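Ticket 959 - Etley skill drops the second slot when user corrects themselves
Status: open, waiting on Sulteck

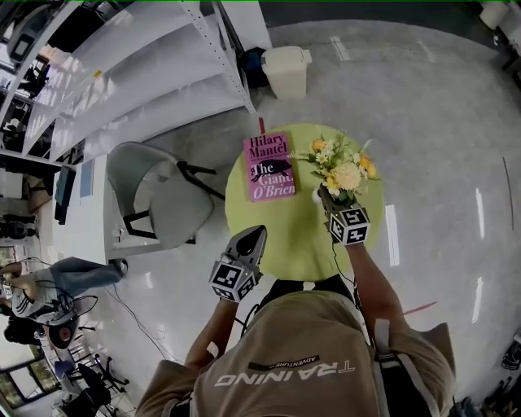 Opened 22/10/2025. Priority high-ish. Component: voice front end, Ifans dialog layer. Affects the smart speaker build only, phone build is fine as far as I can tell.

Symptom

User says "book a table for two at seven, no, eight." Skill confirms seven. Or confirms eight and forgets the two. Never both right. If the user says it all in one go with no correction it works every time.

Expected: "Table for two at eight. Shall I book it?"
Got: "Table at eight. How many people?"

Which is maddening when you've just said how many people.

Environment

Ifans dialog layer, current release
Sulteck speech service, US English model
Etley skill, staging and live (same on both)
Idbridge account linking turned on

What I tried first

Cleared the session store. No change.

Redeployed staging from clean. No change, and lost the test user, had to relink through Idbridge. Note to self, export the test user before doing that again.

Turned account linking off completely. Thought maybe the linked profile was overwriting party size with the saved default. No. Same result unlinked. So Idbridge is off the hook, turned it back on.

Swapped the sample phrases around in the booking intent. Put the correction ones at the top. Slightly worse if anything, now "no, eight" on its own goes to the cancel intent. Reverted.

Logs

Raw transcript coming back from Sulteck is good. Every word there, right order. So it isn't the mic and it isn't recognition.

Parsed result is where it goes wrong. Pasting the short version:

heard: book a table for two at seven no eight
intent: BookTable
partySize: 2
time: 19:00
then a second result in the same turn
intent: BookTable
partySize: (empty)
time: 20:00

Two results for one utterance. The dialog layer takes the second one and treats it as the whole truth, so the empty party size wipes out the 2. When the second result comes in late the first one wins instead, and that's the seven o'clock version of the bug. Same cause, two faces.

Ran 20 phrases with a correction in the middle. 11 lost the party size, the rest kept it but had the old time. Ran the same 20 with no correction, all fine.

Update, same day

Found the setting. There's a "split on repair words" option in the Sulteck console, under advanced, and it's on by default for the newer model. Repair words are things like no, wait, sorry, I mean. It splits the utterance there and sends each half as its own result. We moved to that model in March and I don't think anybody tested corrections after.

Turned it off in staging. Better but not right. Now get one result, party size kept, but time comes back as a list with both values and the skill reads out the first. So we confirm seven again. Sigh.

Tried taking the last value in the list instead. Works for "seven, no, eight". Breaks "between seven and eight", which used to prompt for a choice and now just books eight. Can't ship that.

Workaround in staging now

Split option back ON. In the merge step, an empty slot in a later result no longer overwrites a filled one from an earlier result. Filled overwrites filled. Hold the turn open 12 ticks for the second result before answering, was closing straight away.

Reran the 20 correction phrases. All keep the party size, all take the new time. "Between seven and eight" still prompts properly.

Downsides:

- reply feels slower, you can hear the gap, especially on short answers like yes
- user can't clear a slot by correcting it ("for two, no, forget that") becuase the old value sticks
- only tested with my voice and the recorded set, nothing with background noise

Also while in there, changed the confirm prompt. Old one only read back the time, so people had no way to catch a wrong party size until the text message showed up. New one reads both. Prompt text:

"Two people at eight. Is that right?"

And if they say no, it now asks "What should I change?" and doesn't start the whole booking over. Should have been like that from day one imo. The old reprompt said "Sorry, I didn't get that" even when it had got it, it just got it wrong.

Questions for Sulteck

1. Is two results per turn intended with split on? Docs page only mentions one.
2. Is there a flag on the second result saying it's a repair? Would save us guessing.
3. Can the wait be set per intent? Don't want the delay on yes/no turns.
4. Does the phone model have the same option? Can't find it in the console, and phone never shows the bug.

Sent those with the full logs attached. Auto reply only so far.

Still to do

- test corrections on the cancel and change booking intents, probaly same problem
- noisy recordings through the same set
- handle "forget that" as an explicit clear
- add the 20 phrases to the regular test run so the next model change doesn't bite us
- live still has the old behavior, don't push the workaround until the yes/no delay is sorted

Leaving open. Linked to the slow response ticket, as this makes that one a bit worse.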